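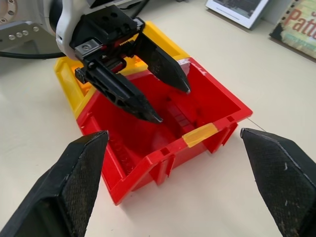
1/ Bin sorting, the April edition

Myrtle Begay · April · Filed under: Sheds, Sewing & Small Storage

Well, I've finally started on the parts bins, and I'm having a lovely time of it! Red one first, all cleared out, with the yellow one of the same style tucked in behind.

2/ I do love that slanted front lip, you can get your whole hand in after a button. The yellow tape on the rim stays, by the way. I've grown fond of the colour.

3/ Plan so far: red for buttons and press studs, yellow for bias binding (I have 6 cards of it, don't ask me why). Dwayne Rosenthal reckons zips should get their own bin and he may well be right.

4/ Does anyone know what gets old label glue off plastic? I've tried eucalyptus oil on other tubs and it went a bit smeary.

Recent posts
Re-covering the Tinavwood stool
My 90 cm shelf, finally up
Threads I keep going back to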